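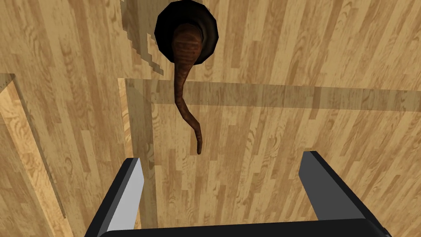
Figure 7. Pale wood surface with narrow planks, knots and streaks (computer rendering).

Unit 7: Wood as a Flooring Material
Instructor: Yến Cao

Reading: Castillo, pages 17 to 31. Students should finish it before the lab section.

Grain and cut
The face of a board depends on how the log was sawn. Flat-sawn boards show wide arches and loops. Quarter-sawn boards show straight, close lines and move less across their width when humidity changes. Knots mark the places where branches joined the trunk; small, tight knots are accepted in most flooring, while loose knots are filled or removed at the mill.

Moisture
Wood shrinks and swells mainly across the grain. Movement along the length of a board is very small -- for this course it may be ignored. Boards should be stored in the room where they will be laid until their moisture content is steady. An expansion gap is left at every wall and covered by the baseboard.

Assignment
Compare the Fondar and Hallis sample sheets held at the reserve desk (call number 3943). State which boards are flat-sawn and give your evidence in one page. Late work requires written approval from the instructor.

Revised December 30, 2022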